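Kelby Open Day Set: simulated household manipulation recordings

README, revised Oct 16, 2021

1. Summary

This set holds the recordings made during the Kelby open day at the Trarnenis lab. Visitors operated a simulated robot in a furnished virtual home and were given short pick-and-place and approach tasks. All image data is rendered. There is no footage of the hall, the operators or the audience.

The set contains 296 episodes. Each episode is one attempt by one operator at one task, from scene reset to the stop signal. Episodes that ended early are kept and flagged. The demonstration used the same build that the lab runs for internal work, with the task list shortened so that a visitor could finish a turn without training.

2. Scene

One home layout was loaded for the whole day. It has a kitchen area and a living area, with windows, rugs, seating, cabinets and small loose items on the floor. Wall and floor materials were fixed. Loose items were placed again at each reset from a stored list of poses.

Kitchen approach tasks start with the robot turned toward the refrigerator. The body camera has a wide view and picks up the robot's own shell in the lower part of most images. Users who train on these images should decide early whether to mask it. A body mask is supplied for the rest pose only.
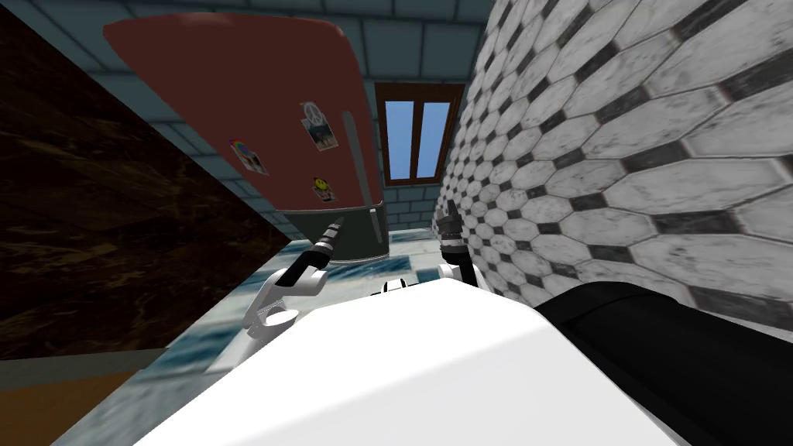 Text and data preparation: Rosario Sala, Trarnenis

3. Tasks

The day was run with 4 task families:

approach: drive to a named appliance or piece of furniture and stop within reach
floor pick: grasp a named soft item lying on a rug or bare floor
card pick: grasp a flat printed item
free: no goal set; the operator explores until the time limit

The time limit was 200 seconds per episode in every family. The operator heard a tone at the limit and the recorder closed the file. The free family was added for younger visitors and should not be used for success rates. Its success field is always null.

Floor pick is the largest family. Soft items are modeled as rigid meshes in this build, so a sock keeps its shape when the fingers close on it. Grasps that would work on real fabric may slip here, and the reverse also happens. The item name is given in the episode header, and the wrist camera is the main source for the final approach. 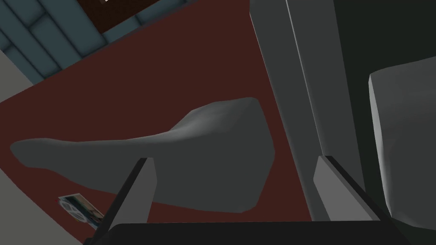 Rendered image: Eder simulator, wrist view. Source: Kelby open day recordings, Trarnenis.

Collision between the fingers and the rug is switched off below a small depth. This was done to stop the arm from locking up when a visitor pushed down too hard. A side effect is that finger tips can pass slightly into the rug in the last part of a grasp. These steps carry the flag rug_contact.

4. Operation

Operators sat at one of two stations and used a handheld controller with a deadman switch. Station A drove the base and both arms. Station B drove the arms only, with the base parked. A staff member gave each visitor a short briefing and one practice turn. Practice turns were not recorded.

Controller input was sent to Tedus, the lab's teleoperation layer, which limits joint speed and filters hand tremor. Both the raw input and the filtered command are stored. For imitation learning, use the filtered command. The raw input is useful mainly for studying the operators, and it contains long idle stretches in which the switch was released.

5. Contents of an episode

header: task family, item name, station, reset index
body camera: color images
wrist cameras, left and right: color images
joint states: position and velocity, both arms
base pose: position and heading in the scene frame
commands: raw and filtered
events: grasp, release, contact, limit tone, stop
result: success, failure or null

All streams share the simulator clock. Images were written at a lower rate than joint states. Match them by timestamp and do not assume a fixed ratio, as the recorder dropped images under load at Station A.

6. Known problems

Wrist orientation. The wrist cameras turn with the hand and have no leveling. In many episodes the operator rolled the wrist far from its starting angle, and walls, windows and furniture edges then run diagonally through the view. Some of these images point steeply upward and show little of the floor. They are valid data and have not been removed or rotated.

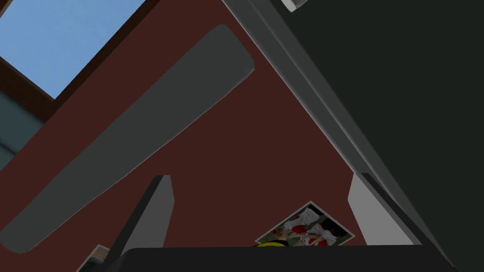 A model that relies on a stable up direction will do poorly on this part of the set. The wrist pose is stored for every image, so a gravity vector can be computed where needed. The loader script has an option for this, off by default.

Reset drift. In 5 episodes the loose items were not returned to their stored poses before the start. The header field reset_ok is false for these.

Controller swap. The Station B controller was replaced in the afternoon. The second unit has a slightly larger dead zone. The header field controller_id separates the two.

Result labels. Success was marked by staff at the station and was not reviewed afterward. Card pick labels are the least reliable. Some staff counted a card that was lifted and dropped at once, and others did not. Check against the grasp and release events before reporting numbers.

7. Splits

No official split is provided. Visitors often took several turns in a row, and episodes from one visitor are strongly alike. Split by the field turn_group, which keeps consecutive turns together. A random split by episode will leak.

8. Privacy

Operator names, ages and voices were not recorded. The turn_group value is a counter that restarted when the stations were opened and has no link to the visitor sign-in sheet.

9. Maintenance

A corrected set of card pick labels is planned for January. Report errors to Rosario Sala with the episode number and the simulator time of the fault.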